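Reading a Room by Its Surfaces
Handout 4: Pattern, stone and paper

Before the class

Please read this handout slowly and bring to the class one sample of any printed surface from your home. It can be a piece of wallpaper, a drawer liner, a shelf covering or a kitchen tile that was left over. Small samples are welcome, but a sample that shows less than one full repeat of the pattern will be difficult to use in the second exercise.

Last time we spoke about color and light. Some of you asked why two rooms with the same colors can feel so different. A large part of the answer is pattern, and especially the question of how one pattern behaves next to another.

1. Three words we need

Ground. The ground is the color or texture that lies behind the figures. In a striped paper it is sometimes hard to say which stripe is the ground and which is the figure, and designers use this doubt on purpose.

Figure. The figure is the shape that we recognize: a leaf, a diamond, a bird. A stone has no figure in this sense, although our eyes like to find one. Students often see rivers, trees or lightning in the veins of marble.

Repeat. The repeat is the distance after which a printed pattern begins again. We measure it from one point on a figure to the same point on the next identical figure. Natural stone has no repeat. A printed imitation of stone always has one, and if it is short, you will find it after a minute of looking.

2. Where the veins come from

Marble begins its life as limestone or a similar rock. Under heat and pressure the small grains grow again into larger crystals, and the old layers are partly lost. Other minerals, such as clay or iron oxide, are carried along and become bands, clouds and lines. Red and brown colors are usually the work of iron. White veins in a dark stone are in many cases calcite, which filled the cracks later.

In the stone trade the word marble is used more freely than in geology. Many stones which are sold as marble are limestones that take a good polish. For our course this difference matters little, but you should know it when you read a catalog, and you should not be angry with the seller.

The direction of the veins is decided at the saw. If the block is cut across the layers, the veins run like lines. If it is cut along them, the surface is more cloudy and open. Two slabs which were cut one after the other can be opened like a book, so that the veins mirror each other. This is called book-matching. It is very formal, and in a small bathroom I find it tiring.

3. Imitation is old

Students sometimes speak about imitation stone as if it was invented together with plastic. Roman walls were already painted to look like colored marble. Later, in churches and theaters, craftsmen mixed plaster with pigment and glue, polished it and got a surface which is warm to the hand and deceives the eye at a short distance. It is called scagliola. Marbled paper for books is a related case, but the makers of such paper did not always want to deceive anyone. They enjoyed the movement of the color in the bath.

When you examine an imitation, ask first whether the veins cross each other in a believable way. In real stone a younger vein cuts an older one. In a poor imitation all veins have the same age, the same width and the same softness.

4. Leaves on the wall

Leaf patterns are the most patient of all wall patterns. They have been in fashion, out of fashion and again in fashion, and in between they stayed on the walls of people who did not ask. A leaf shown as a flat silhouette is quieter than a leaf drawn with all its ribs. When the silhouette is only a little darker than the ground, the wall can be read from far away as one plain color with some softness in it, and the leaves come forward only when you approach.

The plant also matters. Grass and bamboo give upward lines and make a wall appear higher. Round leaves, such as ivy, spread the eye to the sides. Ferns do both things, and perhaps for this reason they are used so much in stairways. 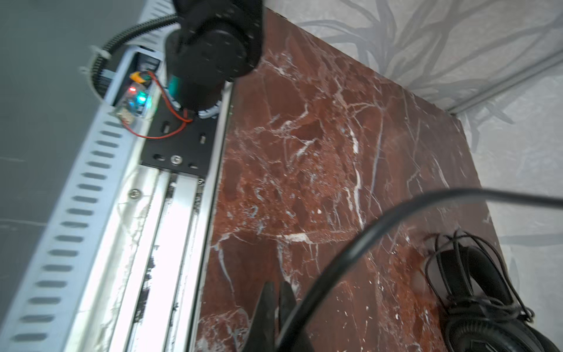
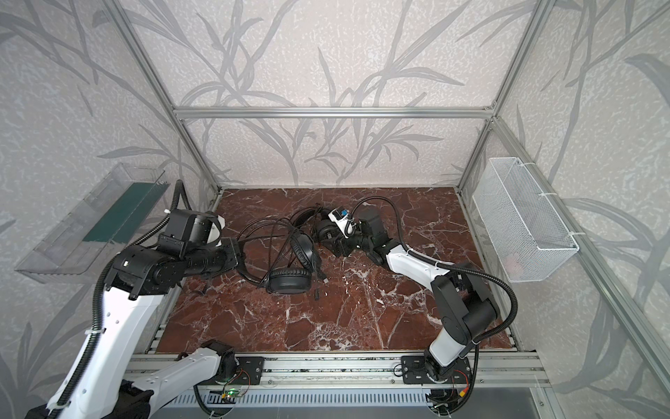
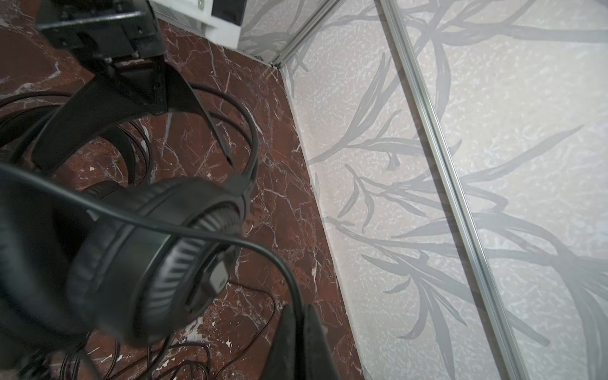

Adjoa Mensah
Course notes, Sirnwood Evening School
Revised in February

5. When stone pattern and leaf pattern meet

All three pictures have a reddish-brown surface with a gray leaf pattern close to it. I ask you to think about this pair for a moment. One pattern is dark and warm, the other is pale and cool. Most advice for the home says that two strong patterns should not touch. I would say it more carefully: two patterns with the same scale and the same contrast should not touch. If one of them is clearly stronger, the other becomes a background, and the eye accepts it.

There are several ways to make the meeting easier. A plain border is the oldest. It can be a baseboard, a strip of metal, a line of plain tile or only a painted band. The border should be wide enough to be seen from the door. A very thin border looks like a mistake in the measuring.

The second way is to repeat one color. If the veins in the floor are white, then some white in the paper will connect the two, even when nobody notices it with intention. In the Ofori house on Gorgate Lane, which we will visit later in the course, the owner did the opposite. There is no common color between the hall floor and the paper, and each of you will have an opinion. Please keep it until we are outside again.

The third way is distance. A patterned floor and a patterned wall are separated well by a plain piece of furniture, for example a long low cupboard.

6. A worked calculation

Many of you were afraid of this part last year, so I do it here with all the steps. We want to cover one wall, which is 3586 mm long and 2799 mm high. There is no door and no window. The paper is 530 mm wide, the roll is 10 m long, and the repeat is 76 cm.

First, the number of strips. 3586 divided by 530 gives 6.77, so we need 7 strips.

Second, the length of each strip. We add 100 mm for trimming at the top and the bottom: 2799 + 100 = 2899 mm.

Third, the repeat. 2899 divided by 760 gives 3.81. We go up to the next full number, 4, and each strip therefore uses 4 x 760 = 3040 mm of paper.

Fourth, strips from one roll. 10,000 divided by 3040 gives 3.29, so one roll gives 3 strips.

Fifth, the rolls. 7 divided by 3 gives 2.33. We must buy 3 rolls.

Now do the same calculation for a plain paper with no repeat. You will find that the number of rolls stays at 3. The big repeat costs us nothing on this wall. On a wall that is a little higher it can be quite different — try it with 3000 mm and see what happens to the strips.

Always check the batch number on the rolls. Two batches of the same paper can have a small difference in the ground color, and you will see it only when the paste has dried.

7. Exercises

Exercise A. Take your sample and find the repeat. Mark one point with a pencil, find the same point again, and measure the distance. Write down also if the pattern moves straight across or if it drops on the next strip.

Exercise B. Put your sample next to the sample of your neighbor. Describe in four or five sentences which of the two becomes the background. Do not use the words nice, busy or modern.

Exercise C. Copy a small area of vein from the stone samples in the Wimen box, with a soft pencil and then with a thin brush. Begin with the oldest vein. The box contains 18 samples and they must go back in the correct slots, as the numbers on the reverse are almost gone.

8. Words to learn for next time

Dado: the lower part of an interior wall, when it is treated differently from the upper part.
Honed: smooth but without shine. It is said of stone.
Drop match: a pattern in which the figures of the next strip are moved down, commonly by half a repeat.
Lining paper: plain paper that is hung under the final paper, on a wall with small faults.
Grout: the filling between tiles. We will spend more time on it than you expect.

For the next class please bring a ruler, a soft pencil, and the handout about light.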